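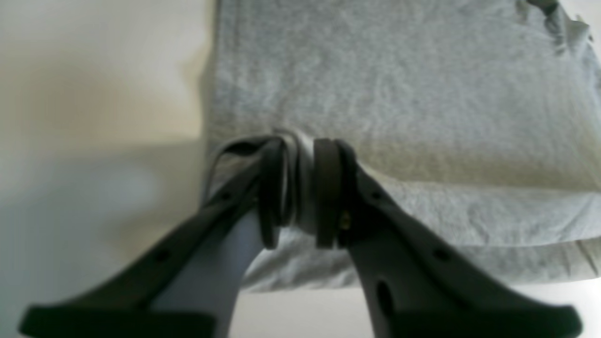 2 min read

Since October the town of Hirklow pays for shorter home care visits. Eglė Pärn, 94, used to have a nurse for one hour. Now she has 20 minutes – and the soup is often left for later. 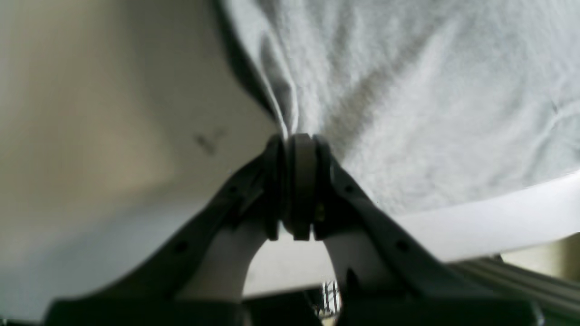

Her niece wrote to the town council 5 times and received 2 answers, both the same letter.

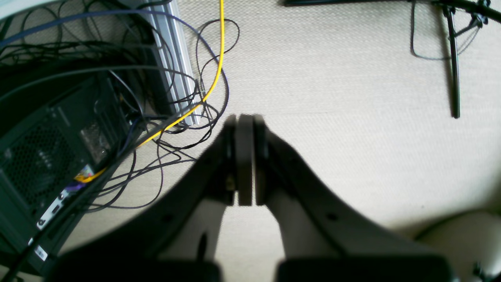 Who decides

The visits are planned by Kaewmanee, a private company. Azucena Barrera, a former nurse, collected 4,000 signatures against the contract. "I want them to come and sit in one kitchen," she told me. 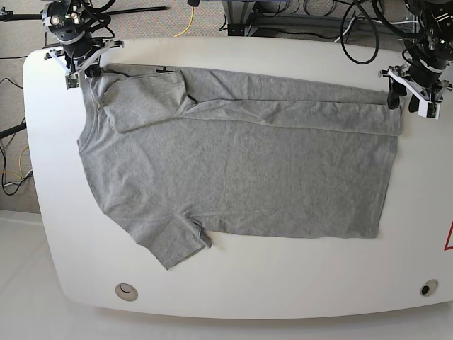

Can a family ask for the longer visit back?
A written request goes to the town health office, with a note from the doctor.

94 shares · 5 comments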